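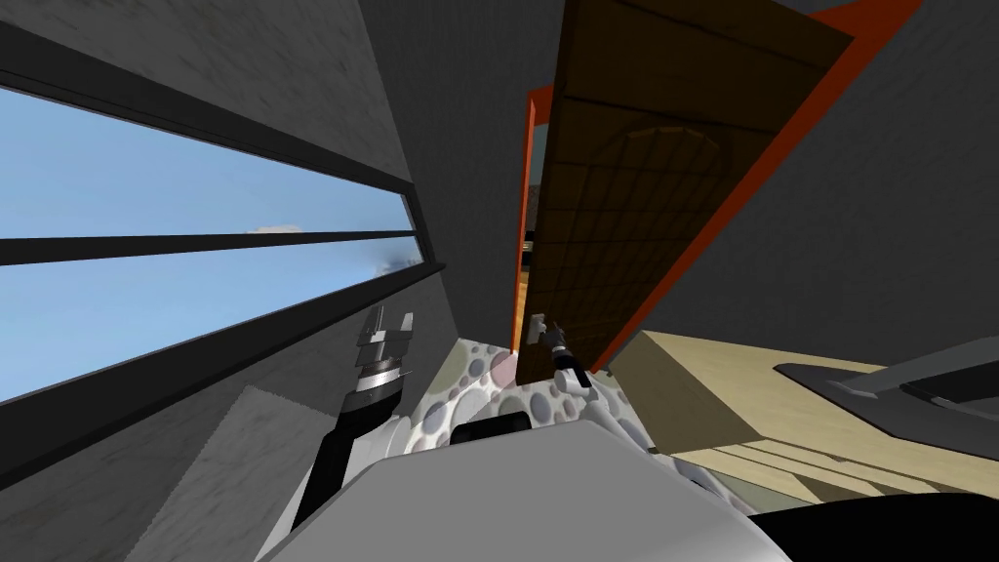 Marlys Tenbroek
List moderator and newspaper indexer, Palemon Local History List

To: Palemon Local History List
Subject: Re: Maiden names in the old card index
Date: December 2025

Hello everyone, and a special hello to those of you who joined after the library talk,

I have owed the list a proper answer to the message quoted below for a good while now. I wrote a short one back in October, saved it as a draft, and then found it again last night while I was looking for a recipe (the one with the dates and walnuts, which I still haven't found, so if I sent it to you at some point, please send it back!).

> I'm working through my grandmother's side of the family and
> have hit a wall with the card index. I know she married in
> Palemon, and I know her married name was in the paper at least
> twice, but I can't find a card for her under her maiden name.
> Was there a rule about this when the cards were typed? Also,
> does the index cover the farm column from Barros, or only the
> town pages? I'd rather ask before I spend another day at the
> drawers. I can read film if I have to but my eyes don't thank
> me for it.

Yes, there was a rule, and then there was what people did. The instruction sheet taped inside the first drawer says that a bride gets a card under both names, with the maiden name typed first. Whoever typed the early drawers followed it beautifully. Then somewhere in the middle of the alphabet the typewriter changes (you can tell by the filled-in letter e) and from there on most brides have only the one card, under the husband's surname. Sometimes the maiden name is penciled on the back, so do turn the cards over. I went years without turning them over and I could kick myself.

What may help you more is the marriage list I've been putting together on the side. It has 143 notices in it so far, all from the town pages, each one entered under every surname that appears in the notice. That includes the parents and the witnesses when the paper bothered to print them. I've been keeping it in Gurkinum, which I grumbled about on this list when I first started and have now grown rather fond of. It sorts the Mc and Mac names together, and that alone won me over. If you write to me off list with your grandmother's married name and a rough idea of the year, I'll look her up and copy out whatever is there.

As for the farm column, I'm afraid the answer is mostly no. The Barros column was treated as advertising by the original indexers, and so was the church supper page. It's a great pity, as the Barros correspondent was by far the nosiest writer the paper ever had and put in everything: who had visited whom, who had a new porch, whose cow had gotten into whose beans. I found my own great-aunt in there with a broken wrist and a "gentleman caller from the east," and I have been wondering about that gentleman ever since. The family says there was no such person. The column gives him two separate mentions.

So here is where the whole thing stands, for anybody who has been meaning to ask. The card drawers hold almost 3,000 cards and they stay at the library, where you can use them any time the reading room is open. I've read and typed up 417 pages of the paper from the scans, starting with the earliest year and going straight through. I skip the serial stories and the patent medicine ads, although I do stop for the poems if they were written locally. The typed pages can be searched on the library computer nearest the map case. You want the folder called Tratum, an old name from the first scanning project that we never got around to changing.

A few of you have asked about the spelling of names. I type exactly what the paper printed, even when it's plainly wrong, and then add the usual spelling in square brackets after it. Please try three or four spellings before you give up. The typesetter seems to have gone mostly by ear, and double letters came and went depending on how much room was left in the line.

One money matter and then I'll let you get on with your evening. The library has told me that having the remaining film scanned would come to 800 dollars, and they can put part of that toward it in the spring. I'm not asking for anything now. I only want you to know the number before it comes up at the meeting, so we aren't all hearing it for the first time with a mouthful of cake.

And to the person who wrote the message above: please don't spend another day at the drawers on my account. Send me the name first. If she isn't in my marriage list, I'll read the Barros column for those two years anyway. I've been wanting an excuse to get back to it, and I may yet find out about the gentleman.

Warm wishes to you all, and keep the questions coming,
Marlys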